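3.2 Collection of Demonstrations

Demonstrations were recorded from a head-level viewpoint while a person carried out each task with bare hands. We chose this setup over teleoperation because contact-rich steps, such as steadying a surface with one hand while the other moves an object, are slow and awkward to perform through a remote interface. The recordings form the Windov set, which is used to train the policy described in Section 4. A smaller set, Sumampouw, was gathered under the same protocol and is held out for testing.

Each session was divided into episodes. An episode starts when both hands enter the view and ends when both have left it. Operators received a one-sentence goal and no instructions about which hand to use, how to grasp, or in what order to act. Early trials with scripted grasps gave motion that was uniform but stiff, and a policy trained on it failed when an object was placed even slightly outside the usual region. Free-form episodes vary more in length and are harder to segment, a cost we accepted.

The task list contains 11 tasks in two groups. Single-hand tasks involve picking up, turning, or placing one object. Two-hand tasks require the hands to play different roles at the same time, usually support and manipulation. The second group is the main interest of this paper. Figure 3 gives a case from the cup placement task, in which a paper cup is handled on a flat board set over a drawer.
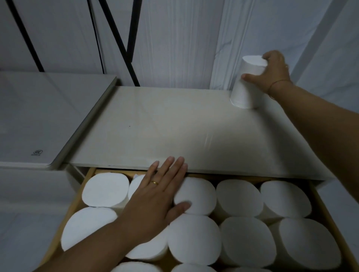

Figure 3. Cup placement, head view. The right hand grips an upside-down paper cup near the back right corner of the board; the left hand lies palm down at the front edge.

Two properties of such episodes matter for learning. First, the supporting hand moves very little, so a loss based on displacement alone gives it almost no weight. We therefore add a contact term for each hand, computed from hand pose and the estimated support surface (Section 4.3). Second, the forearms hide a large share of the workspace. In Figure 3 the left forearm covers part of the drawer contents, and the right forearm passes over the right portion of the board. Objects that are hidden in this way keep their last confirmed label until they are seen again, and the frames in between are flagged as occluded. Flagged frames are used for the hand pose loss but are left out of the object state loss.

Low contrast is a further difficulty. Many objects in the cup placement task are white, as are the tops of the stacks in the drawer, and the backdrop is white fabric. Color-based segmentation performed poorly under these conditions. We replaced it with a boundary model trained on 200 hand-labeled frames drawn evenly from the two task groups. Rings, bracelets, and similar items worn by operators were neither removed nor masked, and they are labeled as part of the hand.

3.3 Annotation and Filtering

All episodes were annotated with the Clilivance tool. Annotators marked the start and end of each contact between a hand and an object or surface, together with the role of the hand (support, manipulation, or idle). A hand that rested on a surface was marked as support only if the surface or something touching it was being acted on by the other hand. When the role could not be decided from the view, the segment was marked unknown and kept out of the role classification loss.

Episodes were rejected if either hand left the view during a contact, if the goal was changed partway through, or if the pose tracker lost a hand for more than 7 consecutive frames. After filtering, the Windov set contains 3,000 episodes. No balancing across tasks was applied at this stage; sampling weights are set during training.

The format follows the Isport layout, with one file per episode and a separate index for contact events. The index stores frame numbers instead of timestamps, so episodes can be resampled only after the events have been converted.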